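3 min read

September, ten past seven in the evening, and I have eaten a cheese roll over a keyboard again.

Spent the morning on the planner. Bartosz had merged his new collision margins overnight with the commit message "should be fine", so naturally both arms refused to go anywhere near each other, like cousins at a wedding. The margin was in the config twice, once in metres and once in millimetres, and the loader took whichever it read last. Two hours. I've written a check for it and called the check bartosz_test. He has approved the change without comment.

After lunch we got on to phones. The scheduler gives each arm its own target and a patch of space to work in, and the other arm has to wait if it wants through. In simulation this is lovely.
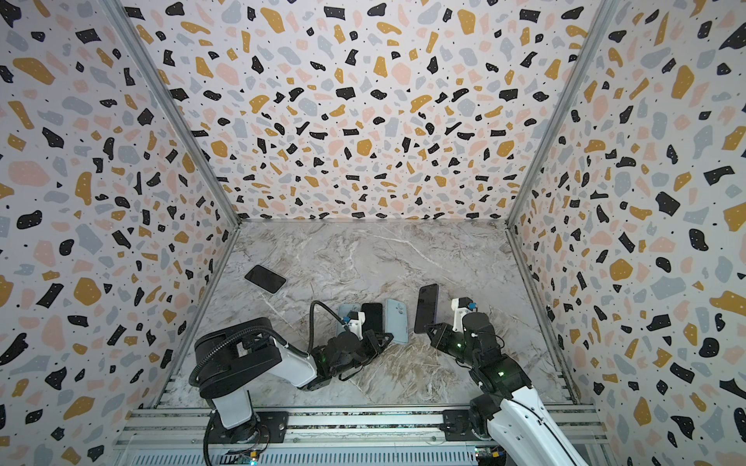
Zofia W. thinks the locks are too greedy. She's right, which is annoying, as I wrote them. An arm asks for the whole swept volume of its move and hangs on to it until the last joint settles, so the other one stands about being polite. I've started splitting the move into chunks and letting go of each as the wrist clears it. Planning time per move is now 320 milliseconds against a budget of 600, and I intend to mention this at every meeting until somebody asks me to stop.

Perception is another matter. Glossy black glass on marble pattern – whose idea was the marble? Mine, I looked it up, there's an email. The segmenter likes the veins very much and will happily give one a bounding box and a confidence of 0.9. Tsegereda wants to retrain on the 1327 frames she has labelled. I want to threshold on depth and go home. We're doing hers.
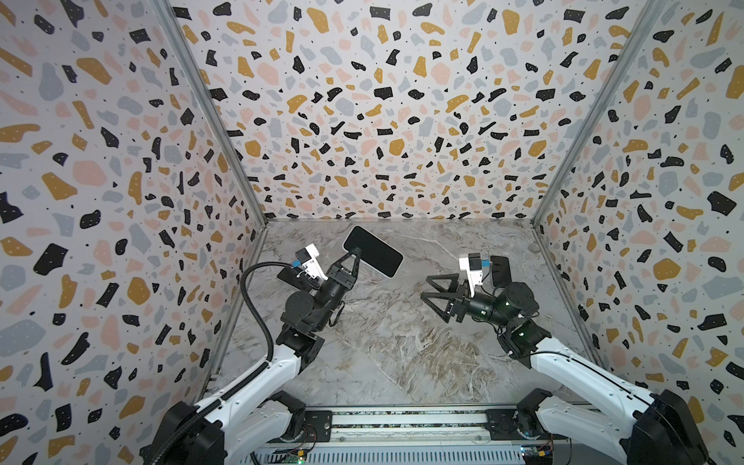 Gripper width is still being published in the wrong order on the left arm's topic, so the logs need re-sorting before replay makes any sense. Must fix that before Dariusz builds something on top of it. He has that look.

Call with Midoretti moved to the afternoon. Need to push the branch, find the other charger and buy bread.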